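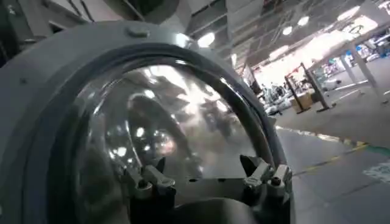 Photo: Rorau workshop hall, Prirthorpe

Notes for the laundry talk, Prirthorpe, January

Slide 1. Say good morning and check the back row can hear. Lights stay on for the first part.

Start with the hall. High ceiling, long metal beams, bright round lights. People expect a laundry room to be small and low, and this one is neither. Good for air, bad for noise.

Next, why we looked at washing at all. The Grustatine survey had 59 replies. Most of the complaints were about the door and the drum: where to stand, what gets left behind, the smell on Monday's towels (skip the towels if short of time).

Pause for questions. Two at most, then move on.

Slide 2. Front loaders. Explain that the door needs room to swing, and that the basket goes on the side away from the hinge. 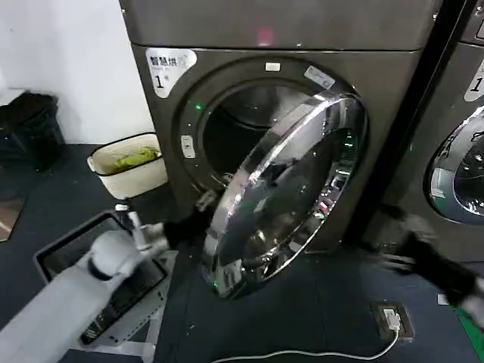 With the hinge on the left, you load from the right. Pull the door right back before you put anything in. Run a hand round the inside of the drum for socks. Wipe the glass and the ring, then leave the door open between washes.

Numbering. Put a large number on the front of each machine, high up on the left, so a fault can be reported without pointing. Barajas did this with three machines and a sheet of stickers.

Slide 3. Costs. Hand out the sheet now, not earlier, or they read it while I talk.

Finish by 11.30. Leave the contact address up while people collect their coats.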